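Building the Cotham Gripper in the Shared Workshop
Handout for session 3, with notes by Siv Amundsen

Welcome back, everyone! I know Monday evenings come fast, so tonight is a gentle one (mostly screws, a little wiring, plenty of time to chat). Lyle Dvorak and I will be walking between the tables, so please wave at either of us if a joint feels stiff or you just want a second pair of eyes.

Part 1. Setting up the table

Lay the power strip well back from your working edge and leave the cable some slack. Keep the fingers open for now.
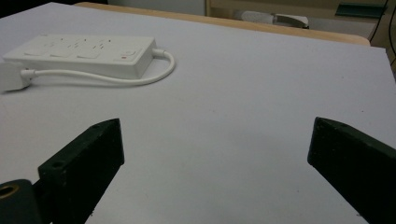 Part 2. Fitting the fingers

Slide each pivot pin through its brass piece and turn it by hand until it stops, then back off a hair. I always want to give it one more twist, and I always regret it! The two fingers should swing evenly; if one lags, loosen both and start again from the left. The Foklow kit has 6 spare screws in the small bag, so please don't worry if one rolls off under the shelves.

Leave the fingers wide apart while you check that the pads face each other squarely. Riku's worksheet has space for your notes, and we'll stop for tea after 30 minutes. 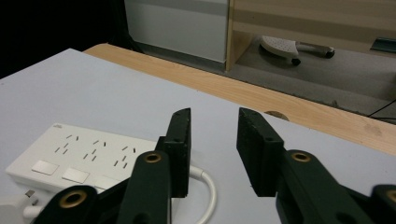 Figure 2. Fingers open over the table, with brass bushings in the linkages.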